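Freezing cooked lentils – mushy every time, what am I doing wrong?

Posted by Grollum, March 2021

So I batch cook on my one free afternoon, big pot of brown lentils, portion and freeze. Lunch salads and soup mostly. Soup is fine. Salad is a disaster, they thaw into paste. I cook 600 grams dry at a time, simmer 25 minutes, drain, straight into bags while still warm. Tried less water, no differnce. Is it the freezing or the cooking? Trying to keep lunches cheap so don't want to go back to cans.

Dhanial
958 posts

It's the cooking. 25 minutes is soup lentils. Pull them at 17 or 18, when they still have a bit of bite, then rinse cold and spread on a sheet pan till they quit steaming. Bagging them warm means they keep cooking in there. Freeze flat, not in a big lump.

Also switch to green or black for salads – brown ones just don't hold. Salt at the end if you want, I put it in at the start and never had trouble. Thaw in the fridge overnight and dress them right before you eat.

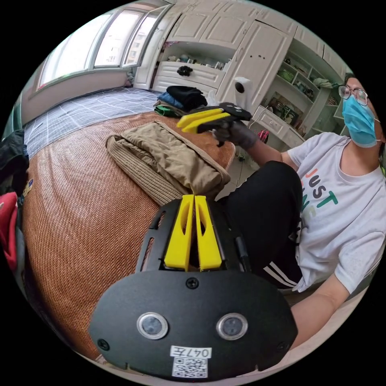
Oh and do 400 grams at a time unless your pot is huge. When it's crowded the bottom ones go soft before the top ones are done. A spoon of oil tossed through before freezing helps them come apart later, vinegar I'd leave till after.

Iltivau
2,214 posts

I just don't freeze them?? They keep four days in the fridge, thats most of a work week. Red onion, parsley, lemon, whatever cheese is left. Never tried black ones, pricey at my store.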